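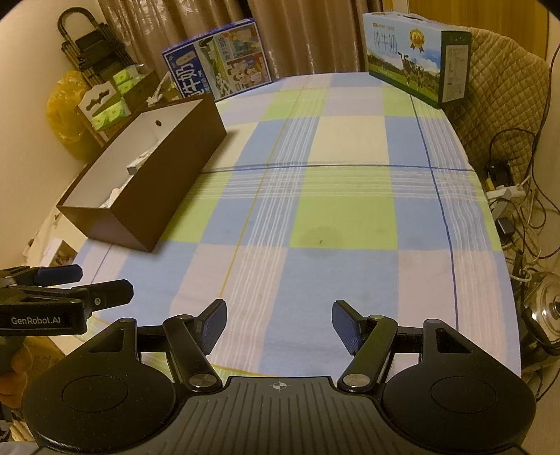
Headphone bench notes, Sep 14, 2019

Tasex closed-back pair against the older Sheehan set. Both run from the Tirkley USB amp, low gain, same cable. Let everything warm up for 10 minutes before the first track.

Left channel on the Tasex still sounds down a little below 100 Hz. Swapped the pads left to right and the dip moved with the pad, so it's the seal. The drivers are fine. Need to order new pads from the Pullimville shop. The last set came in July and has already gone flat at the back.

Sheehan is brighter than I remembered. Voices are clear, cymbals get tiring. Stopped after 7 tracks.
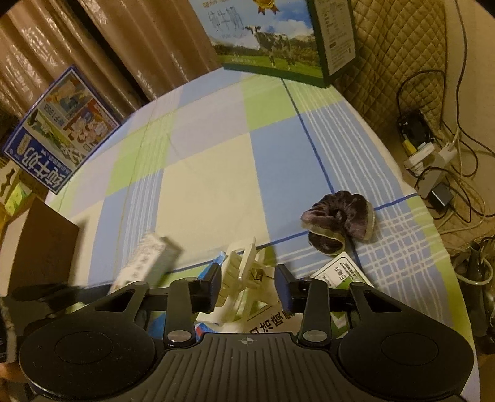 Does the hiss come from the amp or the laptop?

The laptop. It goes away on battery power and comes back as soon as the charger is plugged in. A powered hub cut most of it.

Mic input next. Gain at 10 clips on normal speech, and at 2 it is too quiet to use. Settled in between and marked the knob with a pencil. The software slider resets each time the amp is unplugged, so check it before recording anything.
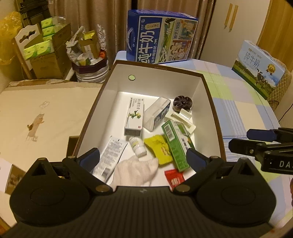 Open box with a white interior, medicine carton toward the back left.

Still to do: repeat the sweep with new pads, try the Sheehan on high gain, find the short optical cable. Driver update can wait until the sweeps are saved. 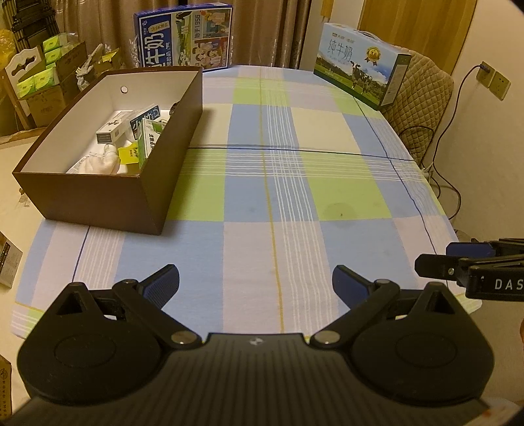 Plaid cloth on the table, faint crease across the middle.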